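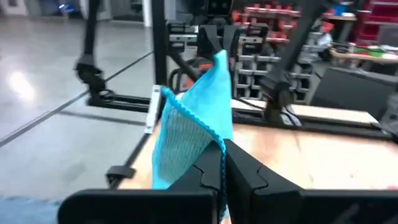

August 13, 2023

Long day on cloth again. I want to get this down before I forget which change did what, as the log on the shared drive only holds the settings and not what I was thinking when I made them.

The question is still the same one I started with in February: does it help to show the policy the view from each wrist as well as the view from beside the table, or does the extra picture just slow everything down? For stiff objects I had my answer months ago. Cloth is another matter. From the side you can see the overall shape but you lose the hem as soon as a gripper gets in front of it. From the wrist you see the hem very well and have no idea where the rest of the thing has gone.

I finished going through the Kitance results this morning. That is the set with both views, trained on the same demonstrations as Tusto, which has the side view only. I ran 128 trials on each. Kitance got to a finished fold in 111 of them and Tusto in 82. I had expected a gap, but a smaller one. I went back over the Tusto failures to check I hadn't been marking them too harshly, and changed my mind on 2 of them, then put both back as failures when I read my own rules again. A fold counts if the corners meet and both grippers have let go. A corner tucked under does not count, however tidy it looks on top.

Most of the Tusto failures are at the first grasp. It goes for the edge, closes a little short and comes up with nothing, or it takes two layers when it wanted one. Once it has a proper hold at both ends it does nearly as well as the other. So the wrist view seems to matter for a few seconds at the start and much less after that.

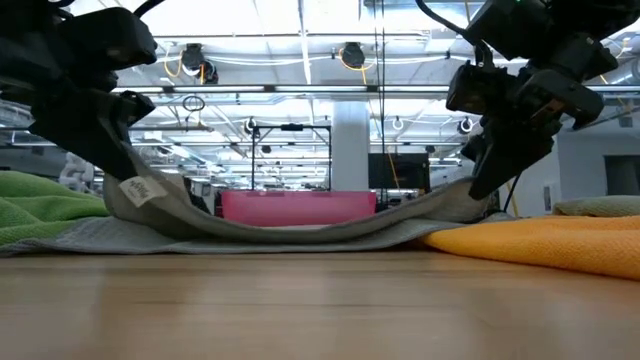

The lift is where I would like to look next. If both arms rise at the same rate the middle hangs evenly and the rest is easy. If one lags, the cloth slides across and the fold lands crooked, and neither version is good at putting that right. I don't think more camera views will fix it. It may need more demonstrations where the person driving the arms makes a mistake and recovers from it. Mine are all too clean. I used to throw the bad ones away, and I regret that now.

Tried Plokby for replaying the runs side by side. It is better than what I was using, though it drops the last second of each file and that is often the part I need. Have written down the steps to make it happen so I can report it.

Tomorrow: repeat the Kitance trials with the wrist views switched off after the first grasp. If the number holds up, that is the main figure for the write-up and I can stop arguing with myself about it. Also need to rename the Tello folders before I mix them up again.

Home late. Ate toast.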